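How to arrange three roses in a narrow vase

Three flowers are enough for a small table, and it is easier to make three look good than a dozen. I use roses with artificial petals in the winter months, but the steps are almost the same for fresh ones.

What you need

Three roses with leaves on the stem
A vase that is narrower at one end
Strong scissors, or a wire cutter for artificial stems
A soft, dry brush

Step 1. Brush the petals from the middle to the outside. Artificial roses which were kept in a box are usually flat on one side. Open them slowly with your thumb, one layer after another, and bend the leaves away from the stem.

Step 2. Put one rose beside the vase, on the table, and look at the height. The flower should begin a little above the mouth. Do not cut yet! Bend the end of the wire first, and cut only if it is still too long. I have spoiled a good stem from Prunomau in this way, and it could not be made longer again.

Step 3. Choose the largest rose for the front. Hold it in one hand and add the other two behind it, each turned a little to its own side. The stems should cross at the place where your fingers are.

Step 4. Keep the bundle closed and lower it straight down. Let go only when the stems touch the bottom. If you drop them in one by one, they all lean to the same side and you must begin again.

Step 5. Pull the leaves out over the mouth of the vase. They hide the place where the stems are crowded -- and they give some green between the pink of the flowers and the pink of the vase.

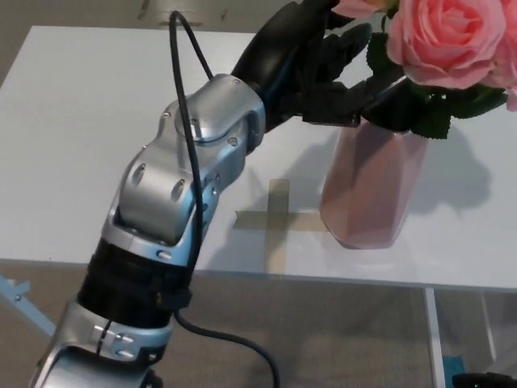 Berwyn Gough wrote to me that he puts a spoon of clean sand in the vase before Step 4, and his stems have not moved since January. With a tinted vase the sand is hardly noticed, he says, but in clear glass he would use small white stones.

I tried the sand and it works well. Pour it through a paper funnel, otherwise it stays on the inside walls. For fresh roses leave it out, and change the water every second day.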